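Before you start, find somewhere you can leave things out overnight. Sorting a seed collection always takes longer than you think it will, and it is miserable having to sweep everything back into a biscuit tin because somebody wants their tea. I do mine in February, when the garden is too sodden to be any use and the new catalogues have started to land on the mat, and I find it a very cheering way to spend a dull afternoon.

# How to sort and store saved seed at home

I came to this the hard way. The year I took on the second allotment at Sumutton I had seed in envelopes, in jam jars, in coat pockets and in one old sock, and I could no longer tell my leeks from my spring onions. It took me most of a winter to put right, and what follows is the method I settled on. It suits a collection of any size, though if you only keep a few packets of beans you can skip the ledger.

## What you will need

- A clear, plain surface with good light
- Small containers with lids that fit well
- Paper labels and a soft pencil (ink fades and runs, pencil doesn't)
- A tray with a lip, for catching strays
- A fine sieve and a coarse one
- A notebook

A dark surface is best for pale seed such as lettuce or parsnip, and a white sheet of paper is best for poppies, onions and anything else that is nearly black. I know that sounds fussy, but try picking out chaff from tobacco seed on a patterned oilcloth and you'll come round to my way of thinking. 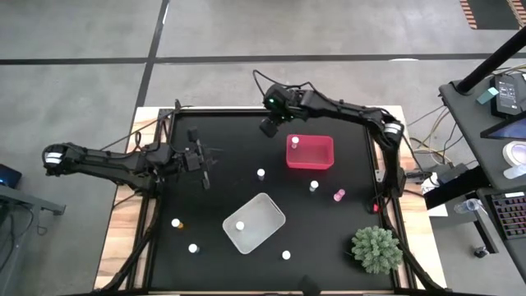 *A black top on a pale wooden frame, with a red bin on it.*

## Step 1: Make sure it is dry

Seed that goes away damp will go mouldy, and there is no rescuing it once that has happened. Spread it thinly on paper in an airy room, away from the radiator, and leave it for a fortnight. Peas and beans want longer. Bite one gently, and if your teeth leave a dent it isn't ready. If it's hard enough to make you wince, it is.

Do not be tempted by the oven, even on its lowest setting. I cooked a whole season of Predham runner beans that way, and very nice they smelled too, but not one of them came up!

## Step 2: Clean off the chaff

Rub the dry heads between your palms over the tray, then put everything through the coarse sieve to hold back the stalks, and then the fine one to let the dust fall through. What stays in the fine sieve should be mostly seed. For the last bits, tip it into a shallow bowl and blow across the top, very softly – softer than that – turning the bowl as you go. Do this outdoors if you can, or you will be hoovering up marigold fluff until Easter.

You don't have to get it perfect. A little chaff does no harm as long as it is dry.

## Step 3: Choose your containers

Paper envelopes are fine for a single winter. For anything longer I like small tubes or vials with a proper cap, as they keep out damp and mice and take up hardly any room. Fill them no more than two thirds full, so that you can give them a shake and see whether anything has clumped. 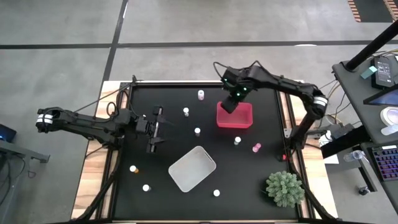
Large seed is another matter. Broad beans and squash want a jar, and a jar wants a twist of paper in it with a spoonful of dry rice to take up any moisture. Change the rice each year. I keep my jars on the bottom shelf of the larder, where it is cool and dark, and the small things in a shoebox above them.

## Step 4: Label as you go

Label each container the moment you fill it, before you so much as reach for the next one. Write down:

1. the name of the plant and the variety
2. the month and year you gathered it
3. where it grew, if you have more than one plot

Put a second slip inside with the same words on it. Outside labels do fall off, and a slip of paper has saved my Burkalon tomatoes more than once. 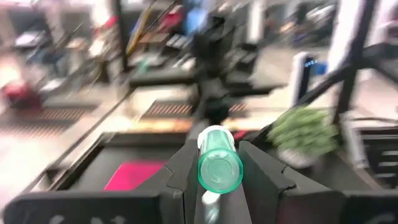

## Step 5: Write it all in the notebook

Give each variety a line, with a number to match the one on its container. I have 86 lines in mine at present, which is far too many for one person, and I seem to add to it every time I go to a seed swap. Leave a wide margin for notes on how well things came up. Parsnip and onion seed is best used within a year or two, while tomatoes will often keep going for a good deal longer, so it helps to see the dates all in one column.

## Step 6: Test anything old

Put ten seeds on a damp piece of kitchen paper, fold it over, slip it into a bag and leave it somewhere warm. Have a look after a week. If seven or more have sprouted, sow as normal. If it's four or five, sow twice as thickly. Any fewer and I would send off for fresh, unless it is something you can't get any more, in which case sow the lot and hope for the best.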